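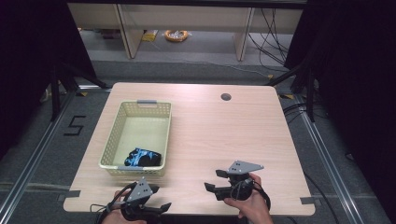
Sioned Rees replied at 9:40:

Same dropout on mine, upstairs and down, so I doubt it's your router. Does yours come back by itself after a few minutes or do you have to pull the plug? Mine sulks until I pull the plug.

Pull the plug, every time. I've gotten quite good at it.

Adding what I have so far, in the hope that this ticket gets read by a person before it gets closed by a timer again.

Device: Wuno mesh kit, main unit plus two satellites
Firmware: whatever it gave itself in May without asking
Provider: Kumix, 875 plan
Symptom: satellite in the back room drops every device, light stays a confident solid white

Tried so far:

Restarted everything in the order the Kumix help page wants. Came back, dropped again before lunch.

Moved the satellite off the bookcase and onto the floor. Worse. Moved it back.

Changed the channel by hand. The app thanked me and changed it back overnight.

Factory reset, which took most of an evening and lost the name of every device in the house. The printer has not forgiven me and now answers only to a string of letters.

Swapped the two satellites. The fault stayed in the back room. I'd call this the one useful thing on the list, and it's the step support skipped over twice.

Support (chat) then told me 70 devices is the limit. I don't own 70 of anything except maybe screws. They also asked if I had a fish tank.

Update, 2:15 pm

Sioned, you asked about the wired port. I ran a cable from the main unit to the back room satellite and it held for 3 hours, then dropped the same way. Log from the app export, trimmed:

backhaul lost
backhaul restored
steering client
steering client
backhaul lost
lease time 4000

That lease time isn't one I set. Limsakul over on the Lolthorpe neighborhood board has the same number in his export, and he's on a different plan entirely. He set his to a full day, turned off client steering, and says he has been fine for a week. The steering switch is under Advanced, then Family, for reasons known to Wuno.

Update, evening

Steering off, lease set to a day. No drops since supper. The light is still solid white, but it was solid white through all of it, so I've stopped asking its opinion.

Please leave this open. The last ticket was marked solved while I was typing in it, and the survey came through before my reply did. What I'd like from support:

Why the export says 4000 when the app says "automatic"
Whether the May firmware turned steering on
How to rename the printer

Sioned, if you try the steering thing, post what your lease time was before you change it.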